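Orders, delivery and returns at Stingate: frequently asked questions

Please read the answers below before contacting Customer Services. They apply to all footwear bought from the Stingate website from 2nd June.

## Ordering

**Do I need an account to place an order?**

No. You may check out as a guest. Customers with an account can view past orders, save more than one delivery address and request a return online.

**Can I change my order once it has been placed?**

The size or colour can be changed until the order is marked "Packing". After that the order will be sent as it stands, and an exchange must be requested in the usual way.

**Is there a limit on how many pairs I may buy?**

Orders are limited to 5 pairs of the same style. Schools, clubs and employers wishing to buy more should write to the Trade Desk.

## Sizes and fit

**Which sizes do you stock?**

Most styles are offered in whole and half sizes. The Flarnov range is made in whole sizes only. If you normally wear a half size, we recommend the next size up in Flarnov lace-ups and the next size down in Flarnov slip-ons.

**Are wide fittings available?**

Wide fittings are available in the Dinon walking shoe and in selected El Khatib loafers. Please use the "Width" filter on the product listing.

**How should I measure my feet?**

Stand on a sheet of paper with your heel against a wall and mark the tip of the longest toe. Measure both feet in the afternoon and use the larger figure with the size chart.

## Delivery

**What does delivery cost?**

Standard delivery is free on orders of £90 or more. The charge for smaller orders is shown in the basket before payment.

**Will I have to sign for my parcel?**

A signature is required for any order worth £490 or more. These parcels cannot be left with a neighbour or in a safe place.

## Returns and exchanges

**How long do I have to return my shoes?**

Unworn shoes may be returned within 100 days of delivery. They must be in the original box, with the box placed inside an outer bag or carton. Labels should not be stuck directly to the shoe box.

**Can I return shoes that I have worn outdoors?**

Only if they are faulty. Please send photographs of the fault and of both soles with your request. Your legal rights are not affected.

**What if my size is no longer available for exchange?**

A full refund will be made to the original method of payment. We are unable to reserve sizes from future deliveries.

**Do sale items follow the same rules?**

Yes, except for styles marked "Final Clearance" in the March sale, which can be refunded but not exchanged.

## Care

**Can canvas trainers be machine washed?**

We do not advise it. Remove the laces, brush off dry dirt and clean the uppers by hand with mild soap. Allow them to dry away from direct heat.

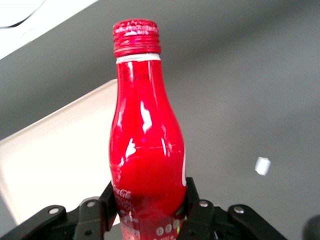
*Red Coca-Cola bottle with screw cap.*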